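risard-recipes: 3,525 home recipes typed up from old cards, newsletters and church cookbooks. Plain text plus one big CSV. Last touched Jul 22, 2024.

## Whats in here

- `cards/` one file per recipe, UTF-8
- `all.csv` same thing flattened, one row per recipe
- `units.csv` lookup for the odd measures (gill, "butter the size of an egg", etc)
- `skipped.txt` cards I couldn't read, with box number

Columns in `all.csv`: id, title, source, box, year_guess, servings, ingredients, steps, notes. Ingredients are split with a pipe. Don't split on commas, you will be sorry.

## Where it came from

Three sources. The Risard boxes (most of it), the Drakimier newsletter back issues, and a stack of spiral-bound cookbooks from the Thomas sale. Source column says which. If it's blank, the card was loose in a box and I never worked out where it belonged.

Year is a guess unless the card had a date on it. `year_guess` ending in `x` means decade only, so `195x`. Anything before 1930 I would not lean on.
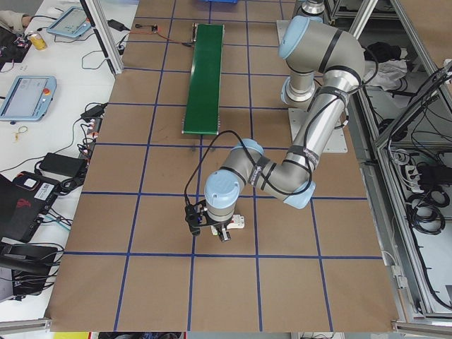

Spelling is left as written. "Cocoanut" stays, "oleo" stays. Titles got light cleanup, mostly caps and stray periods. Oven temps are NOT converted, and a lot of cards only say "moderate oven" or "quick oven". `units.csv` has a suggested range for those but it's a suggestion.

## Known problems

- duplicates. 50 known pairs, listed in `dupes.csv`, probably more. Everybody had the same date bar recipe.
- box 12 was typed in a rush, steps run together, needs a second pass
- servings is a mess: "a crowd", "6 or 8", "one pan". Treat as text
- fractions come as both 1/2 and ½, haven't picked one yet
- canning and pickling recipes are old. Do not follow the times or the jar sealing advice. Look up a current tested one

## Using it

```
python load.py all.csv --source drakimier
```

Needs pandas. `load.py` drops rows with under 10 words in steps, pass `--keep-short` if you want them. There are good ones in there, a lot of candy recipes are just "boil, beat, pour."

Flotanex export (`flotanex.json`) is for the meal planner import. It was made in March and is behind the CSV, will redo when I recieve the missing newsletter issues.

## License

Typing and CSV layout are CC BY 4.0. Newsletter recipes keep their credit line in `notes`, leave it there please.

## Todo

- second pass on box 12
- pick a fraction style
- tags (dessert, bread, main), only cakes done so far
- fix encoding on the Swedish ones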